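食器乾燥機 Derkuneo(デルクネオ)シリーズ 卓上型

洗い終わった食器を並べてふたを閉め、温風で乾かす卓上型の食器乾燥機です。水道工事や排水工事は必要なく、家庭用コンセントがあれば設置できます。製造はDreltberg、国内での販売と修理受付はRikanoが行っています。

特長

庫内は上下2段です。上段には小皿、茶わん、コップ、下段には大皿と鍋を置けます。上段のかごは取り外しができ、外すと背の高い片手鍋やボウルも入ります。はし立ては左右どちらの側にも掛けられます。

温風は背面の吹き出し口から出て、庫内を回ったあと前面の排気口から抜けます。ふたは手前から上に開く方式で、途中の位置でも止まります。棚の下に設置する場合は、ふたを全開にしたときの高さを先に測ってください。

食器から落ちた水は底面のトレーにたまります。トレーは前に引き出して捨てます。付属の排水ホースをつなぎ、流し台に直接流すこともできます。

運転コース

標準、念入り、送風のみの3コースがあります。標準は陶器やガラスの食器向けです。念入りは木製のはしやまな板、プラスチックの弁当箱など、水が残りやすいものに使います。送風のみはヒーターを使わないため、熱に弱い容器はこのコースで乾かしてください。いずれのコースも、途中でふたを開けると運転が止まり、閉めると残り時間から再開します。 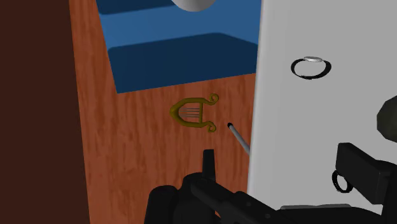 設置について

水平で安定した台の上に置いてください。背面は壁から7cm以上離します。側面は片側が壁に接していても使えますが、排気口のある前面はふさがないでください。木製の天板に置くときは、湿気が下にこもらないよう、付属のゴム脚を必ず取り付けます。

コンロの横、および直射日光が長時間当たる窓際には設置できません。電源は定格15A以上のコンセントを単独で使用してください。延長コードの使用は保証の対象外となります。

お手入れ

トレーは毎回、かごとはし立ては週に一度を目安に、台所用中性洗剤で洗います。吸気フィルターは本体右側面の下にあります。つまみを引いて外し、ほこりを掃除機で吸い取ってください。目詰まりすると乾燥時間が長くなります。トレーに白い水あかが付いた場合は、クエン酸を溶かしたぬるま湯にしばらく浸してからスポンジでこすります。塩素系漂白剤は変色の原因になるので使わないでください。

仕様

電源:AC100V 50/60Hz共用
消費電力:859W(念入りコース運転時)
付属品:かご(上下各1)、はし立て、トレー、排水ホース、ゴム脚4個、取扱説明書

別売品

交換用かごセット 3,000円(税込)
吸気フィルターとトレーの単品販売については、販売店またはRikanoの部品窓口にお問い合わせください。

保証と修理

保証期間はお買い上げ日から1年間です。修理をご依頼の際は、本体底面のラベルに記載された製造番号をお知らせください。消耗品のゴム脚と吸気フィルターは保証に含まれません。業務用としてご使用の場合も対象外です。

お知らせ

2023年3月6日 本体色の追加を予定しています。発売は5月です。仕様と付属品は現行品と同じです。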